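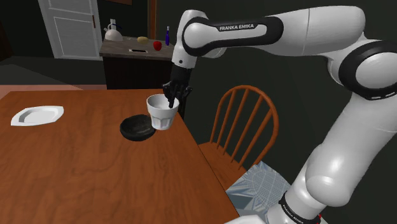
A treaty is a written agreement between two or more countries. Countries make treaties about many matters, including trade, fishing, the care of rivers, and the place where one country ends and the next begins. Agreements about land are often the hardest to reach. A small object, such as the white cup held over the wooden table, can be moved from one place to another, and two people who both want it can take turns. Land stays where it is, and people already live on it. For this reason, governments may talk for many years before they sign anything.

What is a border?

A border is the line where the land of one country meets the land of another. Some borders follow a river or a row of mountains. Others are straight lines drawn on a map long ago. Many borders have a gate or an office where travelers show their passports. Others are marked only by a sign beside the road.

What happens when two countries disagree?

The Danbridge Center for Young Citizens uses a story to help students think about this question. In the story, the countries of Tredov and Marchand both say that the small port of Jisham belongs to them. Tredov governed the port 200 years ago. Marchand governs it today, and most of the families in Jisham wish to keep things as they are. Every morning, 600 workers cross from Tredov to jobs in the port, and they must wait in a long line at the gate.

The two governments decide to talk. The people who speak for a government in such talks are called negotiators. Negotiators do not usually begin with the largest question. They look first for smaller matters on which both sides may be able to agree. In the story, they begin with the line at the gate.
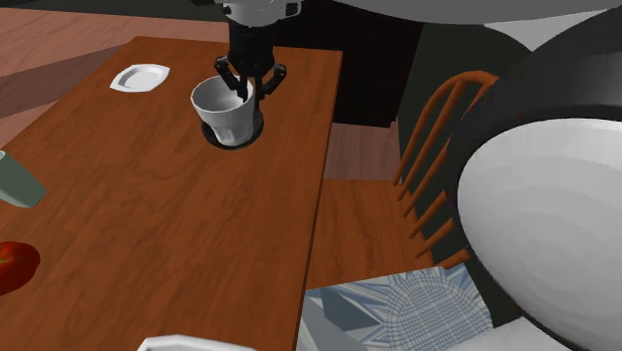 A white cup on a dark, round coaster.

After 12 meetings, the negotiators agree that workers may use a special pass and cross more quickly. Both countries will pay for a new road. The question of who should govern Jisham is left for later, and the agreement says so clearly. Leaving a question open allows each side to sign without giving up its claim.

Who decides?

Signing a treaty is usually one step of several. In many countries, the elected lawmakers must also vote to approve it. This approval is called ratification. If the lawmakers in either Tredov or Marchand vote no, the treaty does not begin, and the negotiators may have to meet again.

The people who live in a place may also be asked for their opinion. A vote in which the public answers one question is called a referendum. In the story, the people of Jisham hold a referendum in February, before the lawmakers vote.

Words to know

Claim: a statement that something belongs to you.
Negotiator: a person who speaks for one side in talks.
Ratification: the final approval of a treaty.
Referendum: a public vote on a single question.

Talk about it

Should the people of Jisham have the final word? What might the workers from Tredov say?

Danbridge Center for Young Citizens
Page reviewed September 12, 2026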